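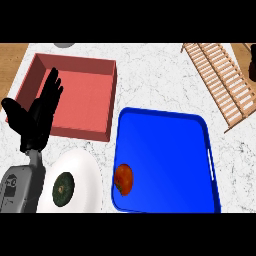
Station 13 in the rendered kitchen: squash on the plate, tomato on the blue tray, bin empty.

Acceptance

The contract with Renbridge ran to 561 pages, and the part that concerned me was on page 333. It said that the unit would clear a kitchen counter of food items "in a manner consistent with ordinary domestic practice." I was the acceptance engineer for Vostari. My job was to decide what that meant and sign for it.

We tested in simulation first. The simulated kitchen had a marbled counter, a red bin, a blue tray, a plate and a slatted rack. The task was to put the tomato and the squash in the bin. A run counted as a pass if both items ended inside the bin walls and nothing else had moved more than the width of a finger. We needed 200 consecutive passes before the hardware trial at the Paltdale house could be scheduled.

By October the unit was passing most of the time. The failures fell into two groups. In the first, the hand closed a little early on the tomato and pushed it along the tray until it met the rim. In the second, the hand did not close at all. It went to a point over the bin, opened its fingers, and stayed there until the timer ran out.

The first group was fixed with a change to the grasp timing. The second group was given to me.

I read the logs. There was no fault in the arm. The planner had produced a valid path to the squash in every case, assigned it a good score, and declined to run it. Under "reason" it had written a code that was missing from the Renbridge manual. I wrote to their support desk, and after nine days they replied that the code meant "awaiting placement." I asked what it was waiting for. They said the code was correct behavior in handover tasks, where a person gives the machine an object. I said there was no person in the scene. They said they would raise it internally.

I went through the training set myself. Most of it had been recorded in a teaching kitchen run by a contractor called Ramalho, and a large share of it was handover. Someone off to the side held out a lemon or a cup, the hand opened over the container, and the object was let go into it. The unit had learned two ways to fill a bin. One was to go and get the object. The other was to hold out its hand and wait. The second had a lower energy cost and, in the recordings, it had never failed.

I put this in a report. The project office asked whether the behavior could be called a pass under page 333. Their argument was that in an ordinary house, a person who stood with a hand out over the bin would in most cases be given the squash.

I took the question home. The counter there had a plate on it from breakfast and a tomato I had meant to use two days before. I stood at the sink and held my hand over the trash with the fingers open. I kept it there for the length of the simulation timer. My daughter came in for a glass of water, looked at the hand, picked up the tomato, and put it in my palm. Then she went back upstairs.

I entered that in my notebook as a single trial, uncontrolled.

The next morning I wrote that the behavior was not a pass. I recommended removing the handover data and training again, at a cost of seven weeks. The project office accepted the recommendation and deducted the weeks from my schedule. The new version reached 200 in a row on 5 December 2023. It went straight to the squash, then the tomato, and returned to its rest position without stopping over the bin.

At Paltdale it cleared the counter on the second attempt. The owner of the house stood by the stove for all of it with a dish towel, one arm partly raised, and asked me whether she was supposed to be helping. I told her no. I wrote down the time and we reset the counter.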